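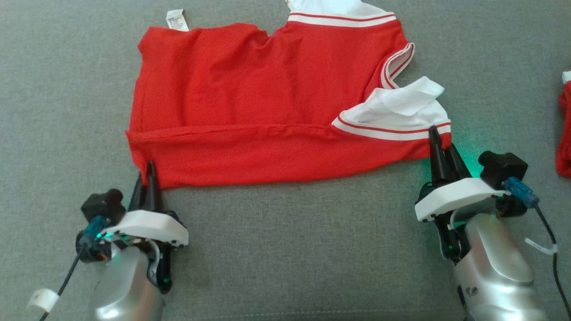 Fig. 4-1. Red T-shirt with white trim, partly folded, hem toward the front.

4. Folding T-shirts and Other Short-Sleeved Knits

This section covers T-shirts, polo shirts and sports shirts in sizes that fit the Nileo shelf bins. For long sleeves and hooded tops, go to Section 5. For trousers, go to Section 6.

4.1 Before you start

Use a flat surface wider than the shirt. A padded or cloth-covered surface grips knit fabric and keeps it from sliding while you fold. Bare metal and polished tabletops can be used, but lay a towel or a sheet of felt down first.

Empty the surface and brush off lint. Light lint shows badly on red and navy shirts.

Check that the shirt is fully dry at the collar, the cuffs and the underarm seams. Ribbed trim is thicker than the body fabric and dries last.

CAUTION: Do not fold a damp shirt that has white trim on a colored body. Dye can move into the white ribbing during storage, and the stain may not wash out.

4.2 Laying out the shirt

1. Turn the shirt right side out. Reach inside each sleeve and pull the cuff through.

2. Lay the shirt face down with the collar away from you and the hem toward you.

3. Take the hem at both corners and pull gently until the bottom edge is straight. Hold both corners at the same height. If one side is higher, the finished fold will lean in the bin.

4. Smooth the body with the flat of your hand, working from the center out to the side seams. Start near the neckline, where knits tend to bunch.

5. Find the care label. If it stands up from the fabric, tuck it back inside the shirt. A label left out will catch on the shirt above it in the stack.

Note: Small, soft wrinkles in the body are acceptable at this stage. A hard crease is not. Steam it out now (see 3.6) and let the fabric cool before going on.

4.3 Folding

1. Fold the right side of the shirt in toward the center line. The fold should start halfway along the shoulder and run straight down to the hem.

2. Fold the sleeve back on itself so that the cuff points at the outer edge. Keep the sleeve inside the folded edge.

3. Repeat with the left side. The two sides should meet or overlap slightly at the center.

4. Check the sleeves. If the inside of a sleeve is showing, open that side and lay the sleeve flat again. A crumpled sleeve makes a lump you can feel through the finished fold.

5. Take both corners of the hem and bring them up to a point just below the collar. Let the fabric hang slightly as you lift, then set it down from the middle of the shirt toward the neck.

6. Fold once more for standard bins. Fold twice more for the narrow Onach drawers.

7. Turn the shirt over so the collar faces up. Press lightly with both hands. Do not lean on it.

Note: With striped collars and cuffs, leave the collar band showing at the top of the fold. It is easier to find a shirt by its trim than by its body color when several in the bin are the same shade.

CAUTION: Do not pull on the ribbed collar or cuffs to straighten the shirt. Hold it by the body fabric or the hem. Ribbing that has been stretched does not always go back.

4.4 Stacking

Place shirts in the bin with the folded edge toward the front. The limit is 10 shirts to a standard bin, or 9 if any of them are heavy cotton polos. Above that, the bottom shirts take a permanent crease.

Drundumik dividers may be used between colors. Slide the divider in before loading, with the lip at the back.

4.5 If the fold does not come out right

The shirt is wider at the bottom than at the top. The side folds were not parallel. Open the shirt back to step 1 of 4.3 and start both folds from the same place on the shoulder.

The hem shows a wavy edge. One corner was pulled harder than the other. Lay the hem down, let go of both corners, and take them up again.

The collar slides under the body. The last fold was brought up too far. Stop it just below the collar band.

One side is thicker. A sleeve has rolled up inside. Open that side only.

4.6 Changes to this section

The bin limits in 4.4 were revised in October after the trial at the Penrose store, where Callum Whiteley's team folded and stacked 125 shirts to each method. The earlier limit of 12 no longer applies. Send corrections to Roland Bickerstaff, using the form inside the back cover.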